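FOR IMMEDIATE RELEASE

Joter turns nine and gives away a closet's worth of store credit this November

Hi everyone, Aravind Thampi here, founder of Joter and the person who answers most of your emails (sorry if I owe you one!). My business partner Tharun Chacko told me a press release is supposed to be written by somebody who sounds like a grown-up, and then he went to lunch, so you get me instead.

The news is that our little style blog and shop newsletter turns nine in November, and we're celebrating with the biggest reader giveaway we've ever run. Three readers will each win store credit at Prelta, the online shop where I have bought nearly every scarf I own, and 49 more will get a Flirnari tote in the color of their choice. I've been carrying the green one for months and it holds my lunch, a sweater, an umbrella and whatever book I'm pretending to read on the train.

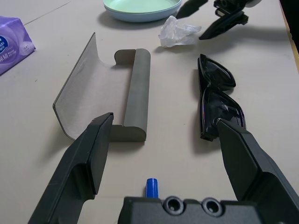
GIVEAWAYS & ACCESSORIES

So how do you get in on it? Leave one comment on the giveaway post on the Joter home page and tell me the piece of clothing or the accessory you've kept the longest. It doesn't have to be fancy. Mine is a brown belt I got for my cousin's wedding, and it has outlived four pairs of the pants it was meant to go with. Tharun's is a raincoat he won't let me photograph.

One comment per person, please. If you already get the newsletter you can have a second entry by replying to the November issue with the word "nine" in the subject line. You don't have to buy anything, and you don't have to follow us anywhere (though it's always nice when you do!). Readers outside the United States are welcome, and we'll cover the shipping on the totes. The Prelta credit arrives by email, so that part is easy wherever you live.

Entries close at 9 p.m. Eastern on the last day of November. Winners get picked by a random drawing and I'll write to each of you myself. Please check your spam folder! Last year one of our winners thought I was a scam and I had to write to her three times before she believed me. If a winner doesn't answer within 9 days we'll draw another name.

Prelta is supplying the credit and Flirnari is supplying the totes. Neither one is paying us to say nice things, and neither one sees your email address. I asked both of them because I shop there, and they both said yes the same afternoon, so I got to spend the evening feeling very important.

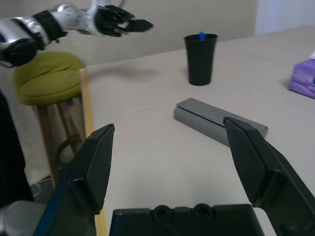

Joter's birthday giveaway runs through the end of November.

A bit of history for anybody new. I started Joter as a place to post sale finds for my sisters, and my first giveaway was a pair of earrings that got 97 comments, most of them from people I had never met. I remember reading them all out loud to Tharun over the phone while he was trying to cook dinner. He joined a few months later to fix the website, and he's been fixing it ever since.

There's one more birthday surprise. All month long we're running Pai, our reader swap board, where you can list a bag or a jacket you don't wear anymore and trade it with another reader. It's free to join, and listings need a clear description of the size and any wear and tear. I have already put up two sweaters and a hat that looked much better on the website than it does on my head.

If you write about shopping or style and would like to share the giveaway with your own readers, please do! Write to me through the contact page and I'll send the logo, the full rules and a quote from Tharun, if I can get one out of him.

About Joter
Joter is a blog and newsletter on affordable clothes, accessories and sales, written by Aravind Thampi and kept running by Tharun Chacko.

Media contact: Aravind Thampi, through the Joter contact page

###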